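Andon bench

The Andon bench is a two-arm demonstration station at the Fistthorpe site of Drelero, a maker of handling equipment for small assembly shops. It is used for public demonstrations of tabletop sorting and is the main exhibit at the company's yearly open day. The bench was first shown to visitors on 09/02/2024.

Background

The station was planned by Dorothy Haslam, then head of applications at Drelero, as a replacement for an older conveyor display. The conveyor ran behind a guard screen and could be seen only from one side. Haslam's proposal called for a flat work surface, a small set of parts of equal size, and a task that a visitor could follow without a spoken guide. Foam cubes were chosen over machined blocks to limit damage to the fingers in the event of a dropped part. The control software, called Catterall, was written in house and had been used on a packing cell before it was moved to the bench.

Demonstration task

Each run starts with colored cubes laid out by hand on the work surface. The arms pick cubes one at a time and transfer them to a shallow tray. Either arm may be given a pick, depending on reach. The order of picks is set by the operator before the run and may be given as a list of colors or as a list of grid positions.
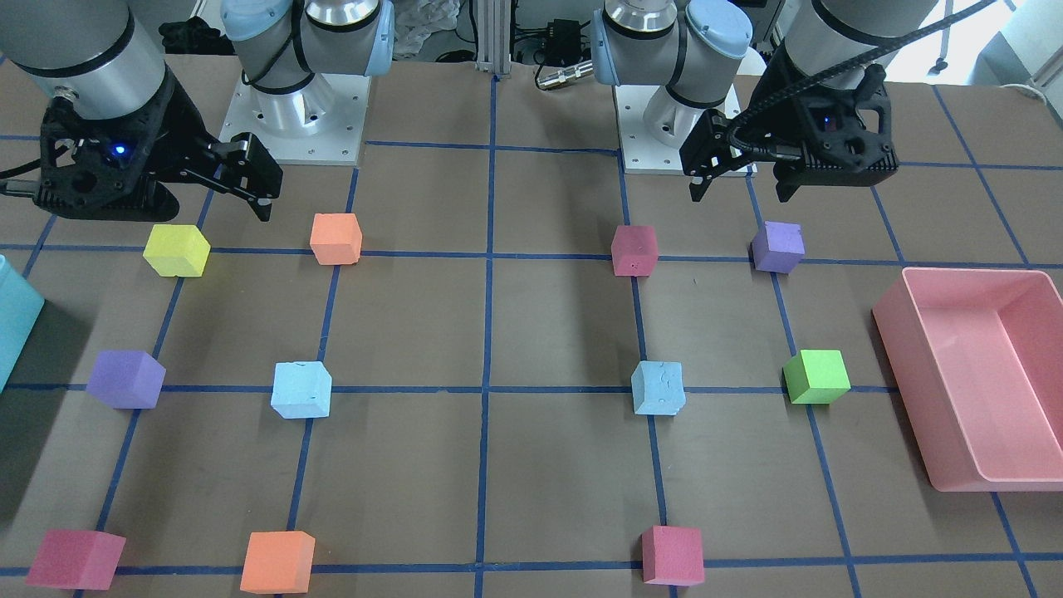
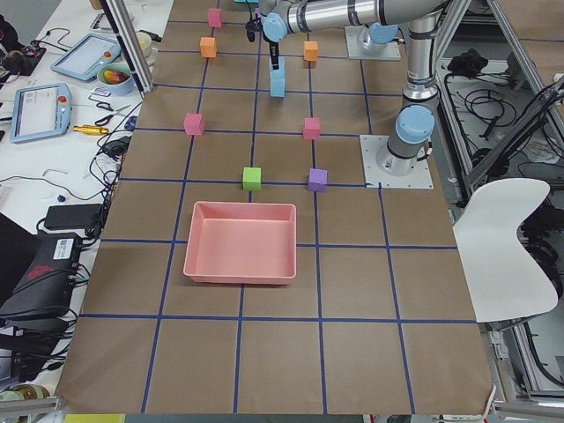
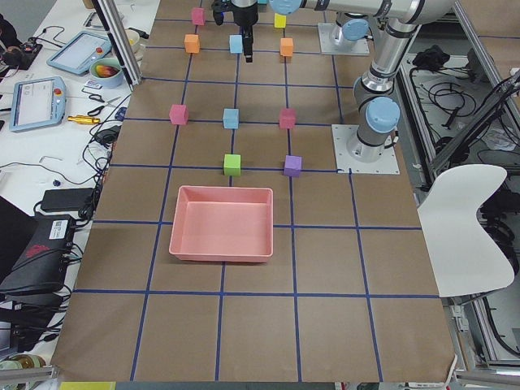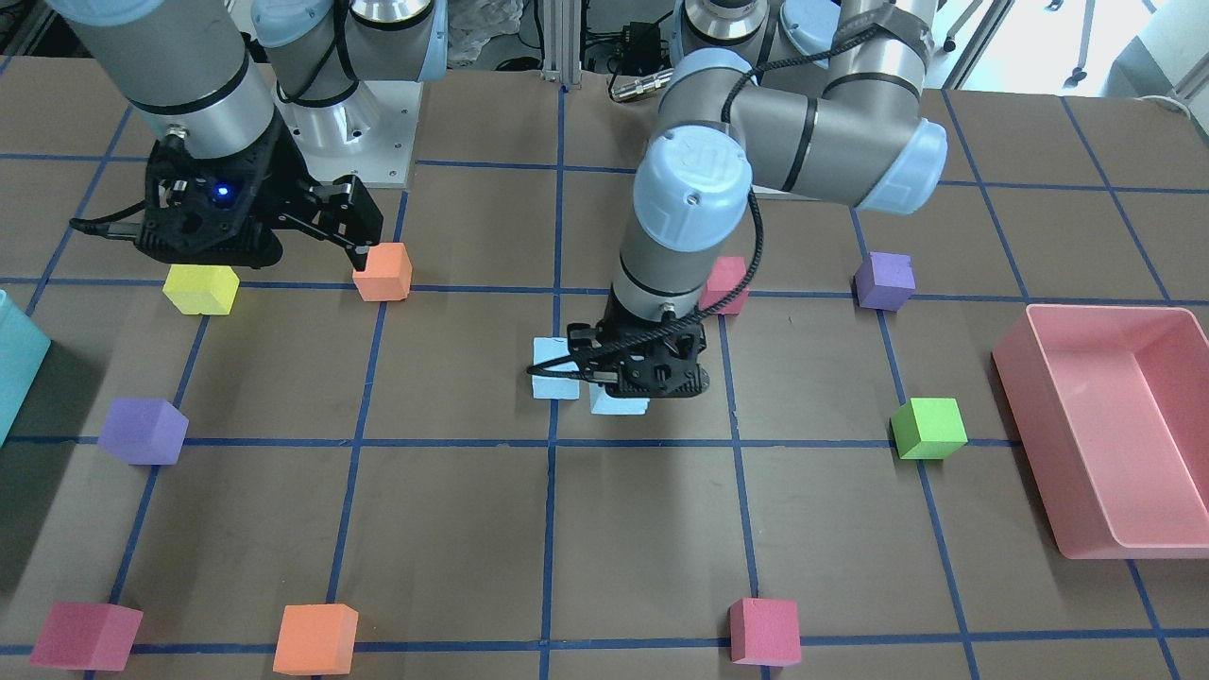

Catterall plans each move on the basis of a stored map of the work surface, which is checked at the start of every session. The check takes 41 seconds and has to be repeated if the table is moved. Positions in the map are tied to the lines of blue tape, which divide the surface into large squares and let the operator call out a cube by row and column. The tape is not read by the software. It serves as a guide for the person laying out the cubes, and placement near a crossing is close enough for a normal run. Colors may repeat within a layout, as with the orange cubes and the pale blue ones, so a pick list by color must also state which cube of that color is taken first.

Open day format

Visitors are admitted in groups of 8. A session consists of a short talk, one full run, and a second run in which a member of the group chooses the pick order. Questions are taken between runs, when the arms are held still. Some 200 people attended the first open day. A later event in August used the same format with longer sessions for trade visitors.

Maintenance

Gripper fingers are inspected after every 1000 picks and are replaced as a pair. The paper covering and the tape are renewed before each open day. Cubes with torn corners are withdrawn, as a loose edge can shift the grip point and cause a failed transfer.

See also: Catterall (software); Drelero; Fistthorpe site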